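4.2 What readers did with a correction

Reading time: 10 min

We turn now to the part of the study that surprised us most, and that we kept coming back to over many long lunches: what happens to a celebrity rumor once the outlet that printed it has taken it back.

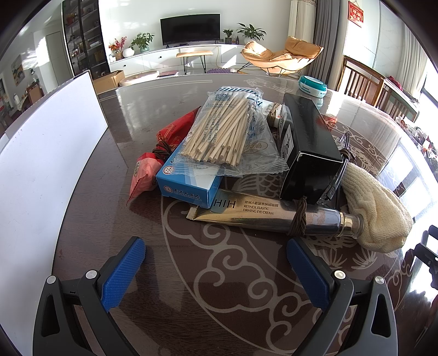 Figure 2. Household objects on a round table.

Yesenia Betancur wrote to us, after reading an early draft, that we were being too kind to the editors, and that a correction placed at the foot of a gossip column is hardly a correction at all. She would have liked us to count only those that ran under the original headline. We thought about this for a good while, and we can see why she feels that way, but in the end we kept both kinds and marked them separately, so that anyone who shares her view can simply set the footnoted ones aside.

Our material comes from 313 items published by two entertainment sites, Melleditz and Prelard, all of them dealing with a supposed breakup, feud or leaked message. Of these, 200 were later corrected or quietly changed. For each one we read the comments posted before the change and those posted after it, and we asked a very plain question, namely whether people went on talking as if the first version were true.

Mostly they did, and quite cheerfully too. On Melleditz the corrected pieces drew fewer comments than the originals, and the people who turned up were often the same regulars, carrying on the conversation they had started (sometimes with real affection for the star in question). Prelard readers were a bit more likely to mention the change, perhaps owing to the bold notice the site puts at the top of the page, although we would not want to lean on that too hard.

Jhosep Quispe, who coded the comments with us, noticed that the word "allegedly" nearly vanished from threads after the first day. We had not planned to look for this, and we are grateful that he did. It fits rather well with what we call the Mosquera pattern, after the first thread in which we saw it, where a guess becomes common knowledge simply by being repeated among friends. We take up the timing of these shifts in the next section.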